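3.2 Where flat items are kept

Participants in the Trullham study were asked where they put flat items at the end of a working session. Of the 401 items logged, most were books, folders, notebooks and tablets. Two kinds of place came up again and again: a stack on the main desk, and an upright holder on a second surface within reach. Stacks grew during a session and were seldom sorted before it ended. Holders were used for things the person expected to need the next day.

Tablets were harder to place than paper. They were often leaned against a holder first and put inside it later, if at all (Figure 2).
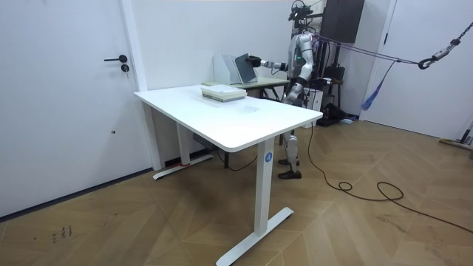 Figure 2. A white standing desk with a stack of flat items at its far left end, and a dark grey tablet-like object held upright beside a white file holder on the lower table behind.

Kalniņš and Smadi report the same habit in their Altcombe interviews, where 8 of 30 people said they had no fixed place for a tablet. We coded leaning items as "not put away" unless they stood fully inside the holder. Pandey and Tufa coded the log separately and settled differences by discussion. Items left on a chair or on the floor were coded as "other" and are treated in Section 3.4.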